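2023-10-07

# Visit to the Pandcombe open day in Cilness

I had wanted to see the Pandcombe building for a long time, because I pass it on the bus when I go to my evening course. In October they open the doors to everybody, so I took my notebook and went. The ticket was free, but you must write your name in a book at the entrance. My visitor number was 192.

Our group was led by Morven Moncrieff, who works in the parts store. She speaks quickly and with a strong accent, and I had to ask her two times to repeat something. She was very patient with me.

We began in the store itself. It is a long room with shelves up to the ceiling, and on the day of our visit there were 3,272 items in the list, from tiny screws to complete motors. Every shelf has a letter and every place on the shelf has a number. I liked the old wooden ladder on wheels, which comes from the time when the building was a shoe warehouse. A boy from our group asked if he could ride on it and the answer was no.

After the store we went to the sorting room, and this was for me the best part of the visit. The tables are covered with coloured cloths. Morven explained that a small part makes less noise on cloth and does not roll so far when it falls over. At home I repair radios on a bare kitchen table and I have lost many screws under the fridge, so I wrote this down at once.

The work at the table is simple to understand. The motors stay in a low cardboard box until their labels are read, and then they go to a plastic tray. Box and tray are put close together, so that the hand makes only a short way.

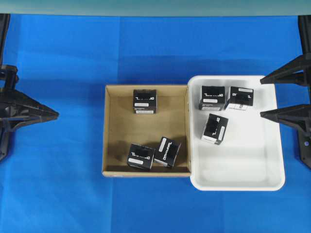
We were allowed to try it with some old motors which are kept for visitors. They were heavier than I expected for their size. The printing on the label is small, and I was glad that I had my reading glasses with me. My neighbour at the table was faster than me, but she had put one back with the label down and had to turn it again. Morven told us that a label must always be possible to read without lifting the part — a good rule, I think, also for jam.

There was then a break with tea and a cake called Patrício, a flat one with almonds. I ate two pieces. The café is run by the Flivden bakery and the prices are normal.

The last stop was the packing bench, where the trays are closed and get a paper with the contents. We stayed there only a short time, as the next group was already waiting in the corridor. I would have liked to ask more about the paper lists, which are still written by hand.

For those who want to go next year: the entrance is on the side of the canal, not on the main street. The bus stops directly in front, but the bicycle stand is small and was full when I arrived. Wear closed shoes, they do not let you in with sandals.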